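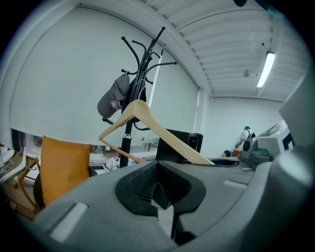 *A wooden hanger and a black metal coat rack, which is half of what you need for this.*

If you have a proper hallway with a proper cupboard, you can skip this one and go and enjoy your cupboard. I've got neither. My front door opens more or less straight into the living space, and for the first two winters I lived with coats on the backs of chairs, coats on the bed, coats on the bathroom door (damp, horrible) and one coat that spent most of February on the ironing board. So this is how I finally made a coat corner that works in a rented flat with no drilling. It took me one afternoon, plus a fair bit of faffing the week after, which I've tried to save you.

## What you'll need

- A freestanding coat rack, the pole-and-hooks kind
- A handful of wooden hangers
- Self-adhesive felt pads for the feet
- A boot tray or an old baking tray
- Something heavy and flat if your rack is a wobbler (more on that in a minute)
- A tape measure and some masking tape
- A hex key, which should come with the rack but may well not

I spent 11 pounds on top of the rack itself, and most of that was hangers.

## Step 1: Empty everything out

Get every coat, scarf, hat and bag you own and pile the lot on the bed. All of it, including the cagoule in the boot of the car. I know this is the boring advice at the start of every tidying article ever written, but you can't work out how much hanging room you need until you've seen the heap, and my heap was shocking.

Now sort it by when you last wore it. Worn this month goes in the coat corner. Worn this year but not this month goes under the bed or on top of the wardrobe, in a bag, zipped. Not worn since you can't remember goes to the charity shop, and put it by the front door tonight or it will creep back in. I had a ski jacket. I have never skied.

## Step 2: Pick your spot with masking tape

Racks look dainty in the shop and then you put six winter coats on one and it's the size of a person. A wide person. Measure across the feet, then add a good forearm's length all the way round for the coats, and mark that circle on the floor with masking tape. Live with it for a day. Walk in with shopping, open the door all the way, hoover past it.

My first circle was right behind the door and I'd have hit it every single time I came home. The second was next to the radiator, which I thought was clever until my friend Khải Thân pointed out that I'd be cooking my waxed jacket and blocking the only heat in the room. (He was right, and he was insufferable about it.)

By a window is often the best spot in a small place. You get light for finding gloves and you weren't going to put a bookcase there anyway. Two things to watch. Strong sun fades dark wool, so a blind or frosted glass helps a lot. And if you get condensation in winter, keep the coats a hand's width off the glass or the one at the back will go musty.

## Step 3: Build it and level it

Mine is a Tosa, second-hand, and the instructions were one drawing of a smiling man. Most of these racks go together the same way. Screw the pole sections together by hand first, all of them, before you tighten anything. Then attach the feet loosely, stand the whole thing up, let it settle on the floor, and only then go round with the hex key. If you tighten the feet while it's lying on its side you'll get a lean, and you'll spend ages blaming the floor.

Once it's up, give it a push at shoulder height. A tiny sway is fine. If it rocks, work out which foot is off the ground and double up the felt pad under that one. Put pads under the others too if you've got wooden floors or a landlord.

Still tippy? Weight the bottom. I've seen people use a paving slab wrapped in fabric, and my sister uses a big bag of rice in a pillowcase tucked between the feet. Do whatever you like so long as it's low down and you won't stub your toe on it.

## Step 4: Sort out the hangers

This was the bit that changed everything for me. Hooks are brilliant for things you grab every day, but a heavy coat hung by its neck loop will tear the loop, and then you're hanging it by the collar, and then it gets that weird pointy hump at the back. So the two best coats go on hangers, and the hangers go over the hooks.

Get wooden ones. Plastic ones bow under a wet overcoat and wire ones leave ridges on the shoulders. I bought a pack of Ngô hangers with a bar across the bottom, and the bar is where scarves live now. Fold the scarf in half longways, drape it over, put the coat on top. You'll never hunt for that scarf again.

Check them before you use them, by the way. Run your thumb along the shoulders and the underside of the bar, and if you feel a rough patch, rub it down with fine sandpaper. I use 300 grit and it takes a minute. One splinter will pull a thread on a knitted lining and you'll be very cross.

If the hanger's hook is too narrow for your rack, don't force it open with pliers. Tie a loop of thick ribbon round the neck of it and hang it from that instead. It looks quite nice!

## Step 5: Load it in the right order

There is a right order, and I'm sorry, but I do feel strongly about this.

1. Heaviest coat first, on the side nearest the wall. If the rack ever does go, you want it going that way.
2. Second heaviest directly opposite, to balance it.
3. Everyday jacket on the hook facing the door, where your hand naturally goes.
4. Hats and caps on whichever hooks are left at the front, one to a hook. Hang a cap by the strap at the back so the peak doesn't get squashed.
5. Bags last, emptied out, and as close in to the pole as you can get them. A full laptop bag on an outside hook will pull over a rack that's otherwise perfectly happy.

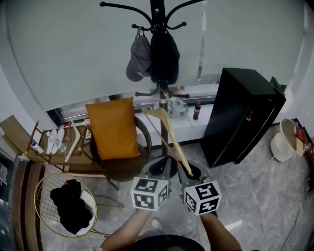

## Step 6: Deal with the floor and the ledge

The rack is only half the job, because coats come with shoes and keys and post and half-finished drinks. Slide your boot tray in beside the feet of the rack and be strict about it. Two pairs per person. Everything else goes back in the wardrobe.

If you've got a window ledge or shelf within reach, it's going to collect things whether you plan for it or not, so you might as well give it one small bowl for keys and leave the rest bare. Then clear it every night on your way to bed. I gave up on letter racks and baskets and those little wooden trays with compartments. They just fill up with old receipts and batteries that might be dead.

## Questions I've been asked since

**How many coats can it take?** Look for a weight limit on the label and stay well under it. In my experience the wobble arrives long before the limit does. I keep it to five things with sleeves.

**Can you do this with kids?** Yes, but I'd put their coats on a low row of stick-on hooks somewhere else. Small children pull downwards and outwards, and a freestanding rack doesn't like either.

**What about a rail?** If you've got the wall space, a clothes rail holds more. I looked at a Pritano one and it was lovely, but it would have blocked the plug socket.

**My hooks are leaving marks on everything!** Slip a short bit of old sock over the end of the hook, or buy the little rubber caps. Metal hooks with rounded ends are usually kind enough on their own.

## Keeping it going

Once a month I take everything off, wipe the pole and the feet with a damp cloth, and nip up the screws with the hex key (it lives in the key bowl). They do work loose, especially the joint halfway up. While everything's off I go through the pockets. Last time I found two lip balms, a train ticket and a conker.

In April the big coats get brushed and go under the bed, and the rain jackets come forward. Leave the empty hangers on if you have guests coming, so there's somewhere for their things.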